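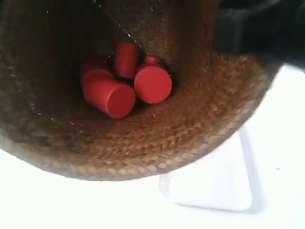
Round basket with red cylindrical pieces. Plaited natural fiber.

Baskets and Small Storage: Gallery
Flandero Household Collection, Study Room 2

The Flandero Household Collection holds 1024 objects connected with keeping, carrying and sorting in the home. Nearly 155 of them are baskets. This page presents one of the woven baskets used in the study room, together with notes on its making and care.

The study room is intended for close looking. Visitors may ask to see a basket from several sides, to compare one braid with another, and to consider how a container is used as well as how it is made. Small items are placed in some of the baskets during handling sessions so that visitors can judge depth and reach for themselves.

About the weave
The body is built up from narrow braids of natural fiber, laid close together so that small diagonal ridges run across the surface. Color varies a good deal with the light. The lower curve reads as tan or golden beige, while the shaded parts of the interior are a dark chocolate brown. The collection's catalog, compiled under the Skallo system, records baskets of this kind under "braided, open, without lid."

Makers who work in this way prepare the braid first, in long lengths, and then join one row to the next. The work is slow at the base, where the turns are tight, and goes more quickly up the sides. An even braid matters more to the finished shape than a thick one.

About the contents
The red pieces have flat, round ends and a matte surface. They are shown as loose contents, without a divider or lining. In a deep basket, small items gather at the bottom, and a household that stores such things together may prefer a shallow tray or a set of smaller boxes. The Riquelme guide to domestic storage, available at the front desk, has a chapter on matching a container to its contents. 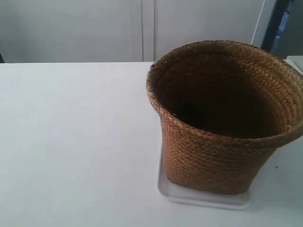

How should a woven basket be cleaned?
Use a soft, dry brush along the direction of the braid, and follow with a slightly damp cloth only where dust remains. Leave the basket in moving air, away from heaters and direct sun, until it is fully dry.

Care notes
The following guidance applies to the study room and may also be useful at home.

Lift a basket with both hands under the base. Do not carry it by the rim, even when it is empty.

Loose fiber ends should be left alone or trimmed with small scissors. Pulling on them can open the braid.

Baskets should not be stacked one inside another for long periods. If space is short, place a sheet of plain tissue between them and check the shapes each January.

A basket kept on a shelf should be turned from time to time so that one side does not fade before the other. Natural fiber also reacts to damp — a room that is comfortable for people is generally suitable.

Viewing the collection
Study Room 2 is on the upper floor of the Nallel Building. Groups of up to five may reserve a table by writing to the front desk. Bags and coats are to be left in the lockers beside the stairs. Pencils are permitted in the room; pens are not.

Visitors who wish to take photographs for private study may do so without flash. Requests to reproduce pictures from this gallery should name the page and state the intended use.

The last handling session of the day begins at 3:30 p.m.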